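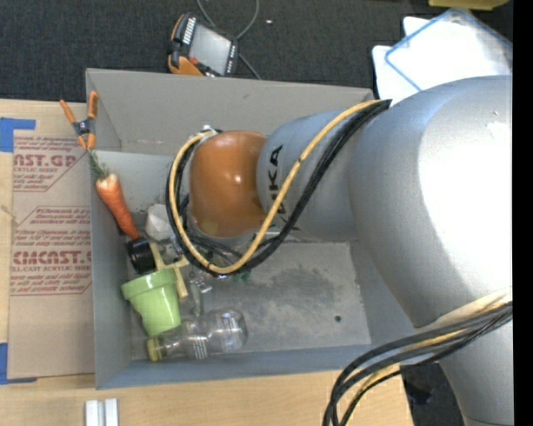 Home | Talks | Notes | About | Contact

Running a recount without losing the room
Speaker notes

Start with the Flasetti ward. The margin after the first count was 20 votes, out of a little over 1000 cast. The losing side asked for a recount the same evening and they were within their rights. Most of you will have one of these sooner or later.

Go over what a recount is. The same ballots are counted again by a different team. It doesn't reopen the question of who was on the roll, and it doesn't let anyone bring in late ballots. Say this twice. Half of the arguments at Flasetti were about the roll.

Sorting. We used bundles of 50 with a signed slip on top. Two people check each bundle, and a third writes the total on the board. Observers stand where they can read the slip but can't reach the table.

Doubtful ballots. There were 83 set aside the first time and 105 the second. Pause here, someone will ask. The second team was stricter about marks outside the box, so more papers went to the returning officer for a ruling. Most were let in. The result stood and the margin moved by three.

What went wrong:
- The McKinnon hall was booked until 10 p.m. and we ran over. Book the whole night.
- Two sets of slips were in use, old and new, with the party columns in a different order. Throw the old ones out before you start.
- We gave the press a running figure at the halfway point. It was correct, but it made the next hour harder. I would now wait for the final total.

The Onix district does one thing better than we do. They read the rules on doubtful ballots aloud before the first bundle is opened, and each agent signs to say they heard them. It takes maybe ten minutes. We plan to copy it in October.

If there is time, talk about storage - who holds the keys, who signs the seal numbers, and how long the boxes are kept after the result is declared. If not, skip to questions. The seal log is on the handout, back page.

Related
Polling place checklist, small wards
Training new poll workers in Zolo
Reading a seal log
Notes on observer badges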